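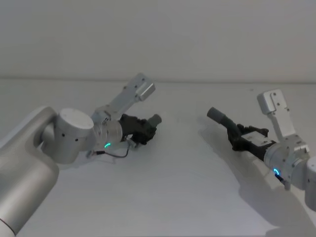
## Do push-together hose cuffs need a sealant?

Kayode Abubakar and Nneka Adeleke
Fluid Systems Project, final report
Jan 25, 2019

### Why we picked this

The Andent catalog says its push-together cuffs are "ready to use, no sealant." The Pindia catalog says nearly the same thing in different words. Both lines get bought for the teaching labs, and both end up wrapped in tape by whoever uses them next. Either the catalogs are wrong or a lot of tape is being wasted. We wanted to find out which, and we did not expect a clean answer.

We looked only at straight joints between two hose ends, where a narrow tube on one side goes into an open cuff on the other. Elbows and tees were left out. So was anything with a threaded collar.

### What we did

We made up 20 joints, half from each supplier, all on new hose. Each one was pushed together dry, with no tape and no grease. We then ran water through at low pressure for one hour with a tray underneath, and recorded any water in the tray. The room was held at 23 °C, because the Pindia cuffs feel noticeably stiffer in the cold storage room and we didn't want to argue about that later.

After the first run, every joint was pulled apart and pushed back together. Then we ran the hour again. Neither catalog mentions reuse at all, which made us suspicious from the start.

### First run

On the first run the catalogs did well. Most of the joints left a dry tray. The ones that leaked had something visibly off about them: the tube had gone in at an angle, or it had stopped short of the shoulder inside the cuff. We had a rule that the tube and cuff should be lined up before any pushing, and when we went back through our notes, the bad joints were mainly from the first afternoon, when we were rushing and had not really followed it. 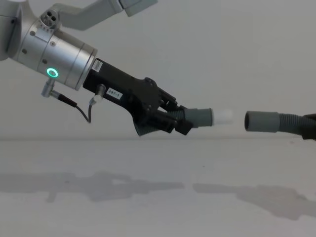 **Does a crooked start matter if the tube ends up straight?**

It did in our joints. A tube that goes in at an angle can scrape the lip of the cuff on the way, and straightening it afterward does not repair the lip. We cut open two of the leaking cuffs and found a scrape in both. Two is a small sample and we would not lean on it very hard.

### Second run

Reuse was worse. More joints leaked, from both suppliers, and the worst of them put 400 mL in the tray before the hour was up. That one had looked fine on the first run. We tried pushing it in harder and it made no difference.

The Pindia sheet gives a life of "2000 cycles." It never says what a cycle is. If it means pressure going up and down with the joint left alone, our results have nothing to say about it. If it means taking the joint apart and putting it back, we don't believe it – ours had trouble after one.

### About the tape

We wrapped the leaking joints with Driltance tape and ran them a third time. Some stopped leaking and some only leaked more slowly. The tape makes the tube thicker, so it is harder to get all the way in, and in one case we think the tape itself kept it from seating. Wrapping every joint as a habit looks like a bad idea to us. It also hides a scraped lip from the next person.

### Problems with our own work

- The same two people made all the joints, and we got better at it as we went.
- We had one batch of cuffs from each supplier, ordered in November.
- Low pressure only. The lab pump can go higher but we weren't cleared to use it.
- We dried the trays with paper towels between runs, so very small leaks may have been missed.

### What we would say to the lab

Use new joints dry, line them up first, and check that the tube reaches the shoulder. Replace a cuff after it has been taken apart if a leak would matter. Someone should ask Pindia what a cycle is. We emailed in November and have not heard back.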